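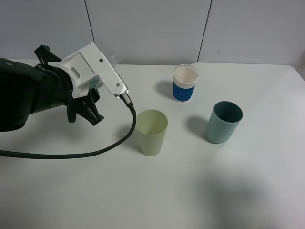
Wekero Wahlkampfkoffer 2042 für Ortsverbände und Fraktionen

Artikelnummer: 1701
Hersteller: Verbruggen
Lieferzeit: siehe Warenkorb
Versand an Parteigliederungen auf Rechnung möglich

Produktbeschreibung

Der Wahlkampfkoffer 2042 enthält die Grundausstattung für einen Infostand im Kommunal- oder Landtagswahlkampf. Er richtet sich an Ortsverbände, Wählergemeinschaften und Einzelbewerber, die ihre Stände selbst auf- und abbauen und kein eigenes Lager haben. Alle Teile sind parteineutral in Grau gehalten. Banner, Schirmbezug und Tischfront werden nach Druckvorlage gefertigt und liegen dem Koffer bei, sofern sie mitbestellt wurden.

Gegenüber dem Vorgängermodell wurde der Verschluss geändert. Die alten Schnappriegel ließen sich mit Handschuhen schlecht öffnen, jetzt sind Drehriegel verbaut. Koffer und Deckel sind stapelbar, auch mit älteren Koffern der Reihe Endov.

Lieferumfang

Transportkoffer mit Rollen und ausziehbarem Griff
Klapptisch, höhenverstellbar
2 Prospekthalter für DIN lang
Klemmbretter für Unterstützungsunterschriften, A4
Bannerstange, dreiteilig, mit Standfuß
Beschwerungstaschen für Sand oder Wasser (leer)
Spanngurte und Ersatzklemmen
Aufbauanleitung in deutscher und niederländischer Sprache

Nicht enthalten: Schirm, Schirmständer, Druckerzeugnisse, Stromversorgung.

Technische Angaben

Material Koffer: Polypropylen
Material Tischgestell: Aluminium, pulverbeschichtet
Farbe: Grau
Verschluss: Drehriegel, Vorhängeschloss nachrüstbar
Bannerformat: Hochformat, Maße laut Datenblatt
Passender Schirm: Kevus, Artikelnummer 541

Druckdaten

Druckdaten bitte als PDF mit eingebetteten Schriften einreichen. Das Impressum (V.i.S.d.P.) muss bereits in der Vorlage stehen, wir ergänzen es nicht. Inhaltlich werden die Vorlagen von uns nicht geprüft. Logos von Bundes- oder Landesverbänden drucken wir nur, wenn der Besteller zur Nutzung berechtigt ist. Eine Korrekturfahne geht vor dem Druck per E-Mail zu und muss freigegeben werden. Erst mit der Freigabe beginnt die Lieferfrist.

Hinweise zur Aufstellung

Für Infostände auf öffentlichen Flächen ist in der Regel eine Sondernutzungserlaubnis der Gemeinde nötig. Die Fristen sind von Ort zu Ort verschieden, manche Gemeinden vergeben die Plätze vor der Wahl in festen Zeitfenstern. Tiefe und Breite des Standes für den Antrag entnehmen Sie dem Datenblatt. Bei starkem Wind ist die Bannerstange abzubauen, auch wenn die Beschwerungstaschen gefüllt sind.

Ersatzteile

Riegel, Rollen, Klemmen und Prospekthalter sind einzeln erhältlich. Tischplatten älterer Koffer passen nicht auf das neue Gestell.

Kundenbewertungen

„Wir hatten den Koffer im März bei jedem Wetter draußen. Tisch steht gut, der Griff klappert auf Kopfsteinpflaster. Die Klemmbretter könnten einen Stifthalter haben.“
Anouk Wouters, 12. Dezember 2021

„Aufbau geht zu zweit zügig, allein ist die Bannerstange etwas fummelig. Druck war sauber, Farbton wie auf der Korrekturfahne.“
Gerrit De Haan

Rückgabe

Unbedruckte Teile nehmen wir unbenutzt und in der Originalverpackung zurück. Individuell bedruckte Banner, Bezüge und Tischfronten sind von der Rückgabe ausgeschlossen. Transportschäden bitte vor dem ersten Einsatz melden und den Karton aufheben.

Downloads

Datenblatt (PDF)
Aufbauanleitung (PDF)
Druckvorlage Banner und Tischfront (PDF)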